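Zedholm open day, who went?

wattlebird70
Got to Zedholm's open day in Ruddale just after 2 pm and loved it! Two black arms either side of a desk, a shoebox between them and a terminal full of text behind – my kind of arvo. Entry was free too.

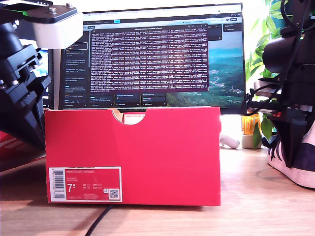 Quispe
Went in the morning and wasn't sold. They reckon it took 381 practice runs to get one task going. My nephew packs shoes faster than that.

wattlebird70
Fair, but I'd rather see the slow real thing than a slick video. The bloke running it let us ask heaps of questions, and the sneaker on the desk was a nice everyday choice.

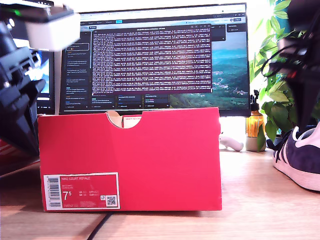 Court Royale box, size 7.5, sneaker at right

gumboot_k
Disagree with Quispe, 381 is nothing. Are they doing another in December?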